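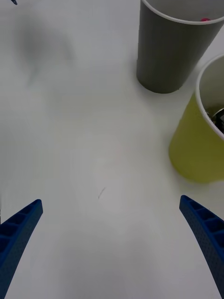

Can you mix hide glue in an ordinary paper drinking cup?
For small batches and for less than an hour, a paper cup does fine, provided the glue goes in warm and not straight off the boil.

Feb 21, 2001. Jurodley bench notes, the white table.

That is the whole finding and I could stop there, but I was asked to write down how we got to it, and the shelf of ruined cups deserves a record.

Background for whoever inherits this book. We used to mix in jam jars. Jam jars are excellent until someone has to wash one, at which point everybody remembers an errand. Yaw Lamptey proposed paper cups in the fall, on the theory that a thing you throw away can't sit in the sink. He was right about the sink. The trash can is now where the arguments happen.

Two makes on hand. The Prakar cups came from the catalog, order no. 644, and they came in a sleeve of 100, which seemed like a lifetime supply. The Testusari cups came from the back of the supply closet and predate me. Same size as near as I can tell by nesting them, though a Testusari goes into a Prakar more willingly than the other way around, and getting them apart again is a two-person job.

Plain water first. Filled one of each to a finger below the rim and left them on brown paper. Prakar dry underneath at lunch. Testusari dry at lunch, dry at closing, and soft as a banana by the next morning, though still holding. I'd call that a pass. I would not have called it a pass if I had picked it up any faster.

Then glue. Bawa granules, soaked overnight, warmed in the pot, poured at 60 C by the good thermometer (the bad thermometer said 71, and is now labeled). Both cups took it without complaint. The side wall gets warm enough that you hold it by the rim, and the rim is the part that gives when you squeeze, so there is a knack to it. Stirring with a square stick is a mistake. The corners find the seam at the bottom. Round dowel from now on.

Poured a second batch hotter, because I was impatient and Yaw was on the phone. The coating let go on the inside of the Testusari and came up with the stick as a kind of skin. You could fish it out. You could also fish it out, believe you had all of it, and brush the rest into a joint, as I did. Joint is coming apart tomorrow for other reasons anyway.

Pigment. The dry grays and the iron red both stain the paper anywhere the coating is thin, mostly at the fold of the rim. No harm done to the mix. The red crept down the outside of a Prakar and left a ring on my notes from January, which improved them.

Paste. Wheat paste is kinder than glue in every way except that it goes off, and in a covered cup it goes off quietly. Left one with a card on top for a few days and found it by smell. Paste cups get tossed the same day. I have written this on the wall in marker, so nobody can say the book was closed.

Things that tip. An empty paper cup with a brush in it falls over. We all know this and we all do it. Yaw's fix is a spoonful of sand in the bottom. My fix is laying the brush down. We are each using our own fix and neither of us has converted.

On the table itself. A white top shows every drip, and I've come to like that, although I complained when we chose it. Wet glue wipes up with a warm rag. Dried glue wants a damp rag left on it through a coffee, then a plastic scraper held nearly flat. Do not use the steel one. Red pigment rubs down to a faint pink, and past that point you are only polishing it. I have stopped at pink.

Also on the table: drinking cups. Coffee and glue look different enough, but cold tea and thin size do not, and they are now the same cup. Proposal, so far ignored: nothing you intend to drink stands on the white top. The windowsill is 16 steps away and has a view.

Left to do
Try the hotter pour again in a doubled cup, Prakar inside.
Find out whether the Testusari cups were ever meant for hot drinks. The sleeve is long gone.
Shellac in paper: March, when the windows can be open.
Reorder. A lifetime supply has lasted since the fall.

Comments (3)

dowelhead
The doubled cup works but the inner one floats up if there's any air under it. Poke a pinhole in the bottom of the outer one.

M. from the print side
We gave up on paper for shellac. The alcohol was through the seam before the flakes had dissolved. Put a dish under it when you try.

Yaw Lamptey
Sand is still the better fix. Also I was on the phone for 13 minutes, and it was about your order.

Related entries
Jam jars: a farewell
Bawa granules, soaking times, cold room and warm room
Which thermometer is lying
Brushes we have loved and left in the pot
Plastic scrapers, steel scrapers, and the edge of the white table

Jurodley Workshop Notes. Questions to the bench, in person or by note. Copyright Jurodley. Back to top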